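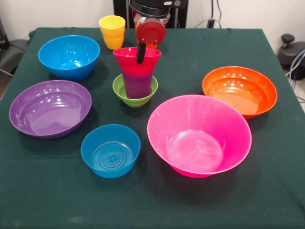
Shared workshop puts home-built robot arm to the cup test

Ratden, the members' workshop, will show its stacking arm in April. Builder Pao-chu Liao is not promising much. "People see an arm hold a cup and think it can do the washing-up," she said. "It can't. I'd like to see it manage 12 tries in a row first."
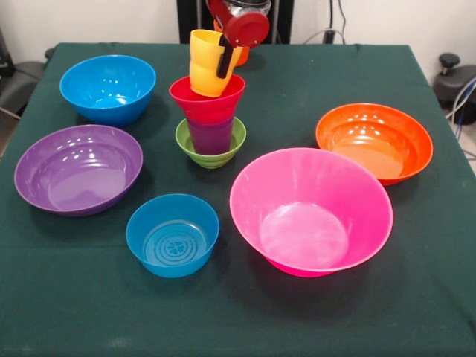 The control code runs to 1704 lines, a good many of them written to undo earlier ones. Sum-yee Poon, who checks the test log, wants 500 logged attempts before anyone quotes a success rate, and none is quoted here.

Visitors may bring their own cups. Doors open at 3 pm.
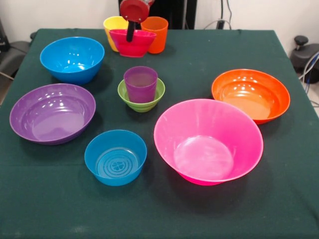

The gripper at the back of the table, with one finger in a small bowl. Photo: Ratden

Contact: Chia-hao Su, Ratden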